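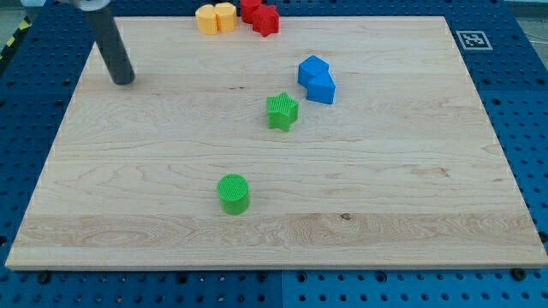 *Figure 1. Push rod, board and block set on the shared bench. Photo: Trendham workshop, 21 June 2023.*

### 4.2 What the tabletop build can and cannot show

Claims that hobby-scale pushing rigs match laboratory ones deserve more suspicion than they usually get, and we include our own in that. The Bulia build was put together in a shared workshop on evenings and weekends. Its end effector is a plain rod with a rounded tip, and the workpieces are coloured blocks on a wooden board (Figure 1). Stars, cylinders and angular prisms make for a pleasing mix of contact shapes. Whether they make for a hard test is another matter.

Our first doubt concerns the surface. The board is natural wood, with visible grain and a small knot toward the near side, and we have no friction map for it. A controller tuned on one patch may owe its score to that patch. The Stenus baseline, which we reran without modification, was tuned on a coated sheet, so its poorer result here says little about the method itself.

The second doubt is layout. Same-coloured blocks often begin close together, as the yellow, red and blue pairs do in Figure 1, and a policy told to "group by colour" can then earn credit for leaving things alone. Of 1152 logged pushes, we kept only those from episodes in which the target pair started apart. We would ask anyone reporting on the Yupanqui task to do the same, or at least to publish the starting positions.

Third, calibration. A fiducial marker is fixed to the perforated base beside the board, and the camera pose was re-estimated every 20 episodes. We saw drift between estimates anyway. In 6 of 23 sessions it was large enough that we discarded the data. The workshop gets cold overnight and the mounts are home-made, but we did not isolate either cause and will not guess at the split.

None of this makes the rig useless. It was cheap to repair and easy to reset by hand, and it found two bugs in our planner. Rankings between methods are still more than it can support at present. Section 4.3 repeats the comparison with the board rotated between sessions.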